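4. Registering players and recording transfers

This section covers adding players to a squad, moving a player between clubs and closing a transfer in Pandia League Manager. It assumes you have set up your clubs and season as described in section 3. You need the Registrar role to do any of it. Team managers can view transfers but can't approve them.

4.1 Adding a player to a squad

1. Open Clubs and choose the club, for example Burnitz Handball.
2. Select Squad, then Add player.
3. Enter the player's full name as it appears on their licence. Accents are kept, so enter Arnulfo Londoño and not Arnulfo Londono. A search will find either spelling.
4. Choose a playing position. Goalkeepers must be marked as such or they won't appear in the goalkeeper list on the match sheet.
5. Enter a shirt number. If the number is taken, the field turns red and shows who has it.
6. Select Save.

Note: The match sheet holds 16 players. A squad can be larger than this, and the team manager picks the match-day list before each game.

Caution: Don't add a player a second time if they have come from another club in your league. Use a transfer (4.2). Duplicate records split the player's goals and suspensions, and merging them has to be done by the help desk.

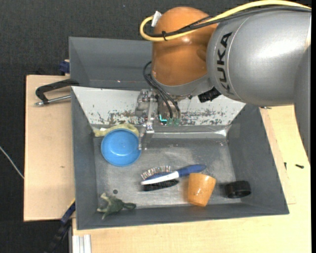 KUKA arm over a grey bin.

4.2 Recording a transfer

1. Open the player's record and select Transfer.
2. Under Joining club, choose the new club. If it plays in another league, choose Outside club and type the name.
3. Choose Permanent or Loan. A loan needs a return round. The player goes back to the first club's squad when that round opens.
4. Enter the first round in which the player may play.
5. Attach the signed release form.
6. Select Send for approval.

Both clubs get a message. The releasing club has 8 days to answer, after which the transfer shows as Overdue and the registrar can decide it.

Example: Ulises Cuervo moves from Quintero to Govum on loan from round 5. His earlier goals stay in Quintero's totals, and his personal tally carries on across both clubs.

4.3 Suspensions and unpaid fees

A suspension follows the player. If two matches are left to serve, the new club's match sheet will block the name until they have been served. Unpaid fees don't block a transfer unless you have turned on Hold for fees under Settings, Competition rules.

4.4 Closing the transfer window

1. Go to Season, then Windows.
2. Enter the closing round and a time of day. The time follows the league's home time zone.
3. Select Lock.

Transfers still waiting at that time can be approved, but no new ones can be sent. Players under 18 can be left out of the lock by ticking Junior exemption.

If you lock the window by mistake, select Reopen on the same page. Reopening is recorded in the season log with your user name.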